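Speaker notes - "Keeping paper under control in a small household"
Belmiro Veloso, evening talk at the Britport library

2 comments 54 shares

Start slowly. Say good evening, thank the library for the room. Ask who has looked for a document this month and did not find it. Wait for the hands.

My own story. When I moved to Britport I needed my rental contract for the bank. I searched for it four evenings. It was inside a cookbook. Pause here, people usually laugh.

First point: paper comes in faster than it goes out. Last January I kept every paper which came into my home, and at the end of the year I had 313. Most of them I did not need after one week. Do not read the full list from the handout, only mention the bank letters and the school letters.

Second point: two places are enough for daily paper. One place for "I must do something" and one for "I must keep this". If you make more categories, you will stop using them after a month. I tried it with colored folders and I stopped.

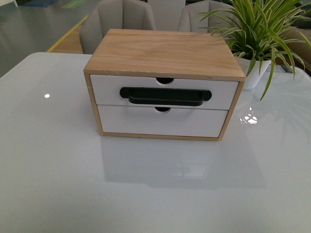
The "must do" place should be emptied one time per week. I do it at 7 in the evening, after dinner, with tea. It takes me ten minutes. Speak about the electricity bill I paid twice - keep it short.

Third point: what to keep for a long time. Contracts, tax papers, medical results, guarantees for the big machines. My neighbor Mrs. Guerreiro writes the year on the top corner of each paper with pencil. I copied this from her and now I find things much quicker.

Ask the audience: how long do you keep receipts? Take two or three answers, not more. Remind them that tax rules are different in each place and they should check.
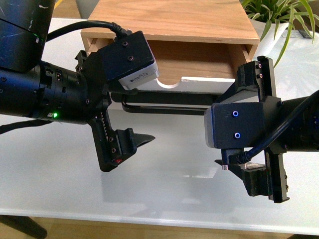
Fourth point: the other people at home. A system which only one person understands is going to fail when this person is sick or traveling. Explain it to your family in one sentence. If you need more sentences, make the system smaller.

Scanning - only if there is time. Name the file with the date first, then the sender. Keep a second copy somewhere else.

Give the handouts at the door. Questions until 8.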